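Handheld gripper pair, marker cubes keep losing tracking

Flarkdale Shared Workshop Forum > Builds > Robotics

dayana_o
Posted February 11, 2026

I started this build in December and the mechanical side is mostly done. Two handheld grippers, one per hand, each with a printed marker cube on the base. The head camera reads the cubes and gives me a pose for each hand. The plan is to record myself doing small desk jobs and replay the motions on the arm later.

The problem is the right hand. When I pick up something flat and turn it toward me, the pose jumps and then comes back. The left hand is fine most of the time. I'm recording at 30 frames per second and the jumps last up to 8 frames.

Current setup, from the head camera:

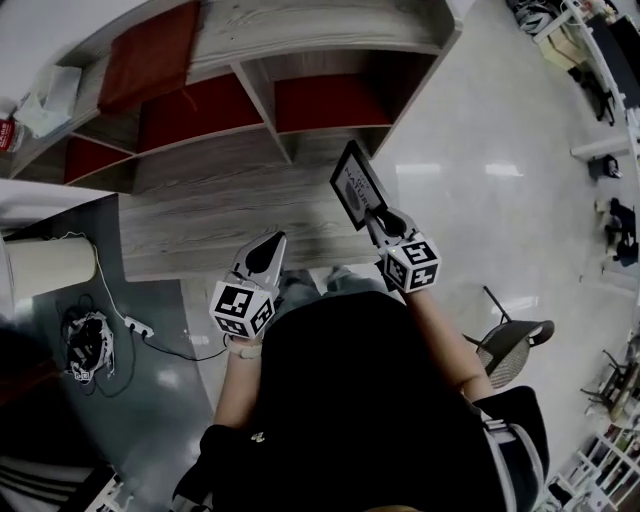 Both grippers over the desk, card in the right one.

Cubes are plain white with black markers. Things I have tried: a new camera calibration, reprinting the right cube, swapping the cubes between hands. The jumps stay with the right hand whichever cube is on it.

Dayana Ocampo

nudellow
If it stays with the hand then the cube is fine. You probably get down to one visible face when you turn your wrist. A single square marker has two possible poses that look almost the same to the solver, and it flips between them. Mount the cube at an angle so the camera always has at least two faces.

tisach_mill
I'd look at the lighting first. That floor is throwing the ceiling lights right back up. Matte paper on the cubes and a lower exposure fixed mine.

nudellow
The reflection is on the floor. The cube isn't lying on the floor. Glare on a marker usually means no detection at all, and she is getting a detection with a wrong pose.

tisach_mill
Glare on part of a marker moves the corners, and then you get a wrong pose. I had exactly that. It costs one sheet of matte paper to rule it out.

icardenas
Both are worth doing, but look at the log before you change anything. Save the number of faces detected per frame and the reprojection error. If the jumps line up with one-face frames, nudellow is right. If you have two faces and a high error, look at exposure and blur.

Also, what is the cube bolted to? My first mount was 2 mm thick and it flexed every time I squeezed.

Iraís Cárdenas

dayana_o
Mount is 5 mm and doesn't move when I push on it. I'll add the face count tonight.

hinojosa
Why not drop the cubes and put a small camera on each gripper? You wouldn't need to keep your hands in view of your head.

dayana_o
Cost, and I'd have to sync the extra cameras. Maybe on the next version.

dayana_o
Logged a session with the card. Every jump is on a frame with one face detected. Error is low on all of them. I'm printing a tilted mount for the right side now.

nudellow
Do the left one too so your offsets match.

tisach_mill
I would still use matte paper.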